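Spent the week comparing two parallel grippers on the same two-arm setup, all in simulation. Posting notes as a thread so I can find them again.

The candidates are the Tukidel parallel gripper and the Farik one. Same arms, same controller (Skaleo), same room. Only the gripper model and its mount offset change between runs.

Room is brick walls, a white table near the corner, a bottle and a few small items on top. The white egg-shaped object is the one I care about. It has no flat sides and it punishes a bad approach angle. 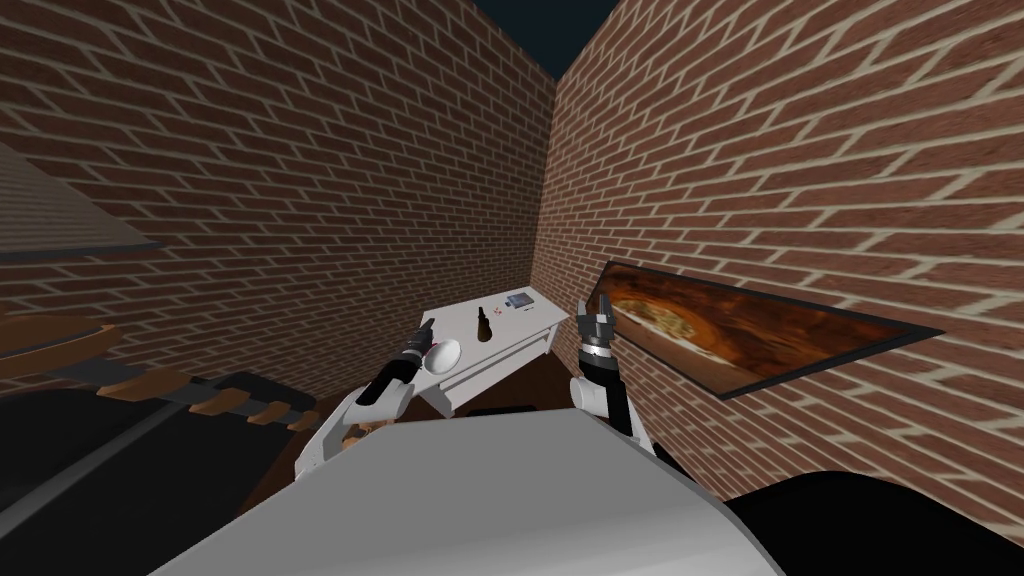 Each gripper got 200 attempts on the egg shape from random start poses. I fixed the random seed so both saw the same starts. Without that, the comparison is mostly noise.

First finding: closing speed matters less than I expected. I swept it across the full range for both models and the success rate barely moved until the very top end.

Second finding: finger friction matters more than everything else combined. The default value in the Farik model file is far too high. With it, the gripper can hold nearly anything by one edge. I set both models to the same friction before counting anything.

If you downloaded the Farik file before December, check that value. The newer file has a lower default, still too high for my taste.

Next, the wrist cameras. One per arm, mounted behind the gripper body and looking out past the fingers. I render from them at every control step, so they are also the slowest part of the loop.

The trade-off is simple. Move the camera back and you see both fingertips plus some context, but the gripper body eats the lower part of the view. Move it forward and you lose the fingertips when they close. 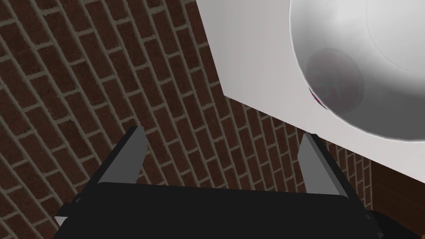

I settled on keeping both fingertips visible over the full stroke. The policy does use them. When I masked out the bottom third of the view, the last stage of the approach got clearly worse on both grippers.

Wrist tilt is a separate problem. With the wrist rolled over, brick courses run diagonally and the image has no obvious up. A policy trained on level views only does badly there. Adding random roll during training fixed most of it, at the cost of a longer run.

Plain white surfaces are the other weak spot. Very little texture at close range, so depth estimates drift. Brick and wood grain are easy by comparison.

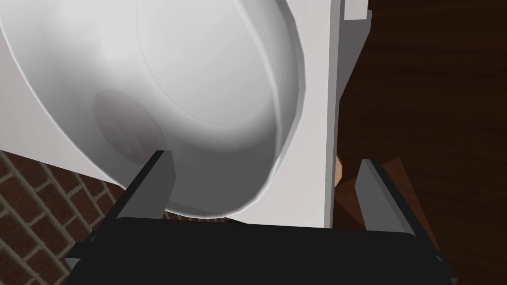
Wrist view, fingers open, close up on the white basin.

Ruben Mulder asked whether the controller was hiding a difference between the grippers. Fair question. I reran the whole set with the Wouters controller at matching gains. The ranking stayed the same. The Wouters one overshoots a little more on short moves.

Settings, for anyone repeating this: 700 control steps per attempt, 2 wrist cameras, fingers fully open at start. An attempt counts only if the object is still held at the last step.

Current pick is Tukidel, by a small margin, mainly for the narrower body — it blocks less of the camera view. Farik is better on the bottle.

Not tested yet: soft fingertip pads, and anything on real hardware. Pads are next. I need a contact model I trust before I post numbers for those.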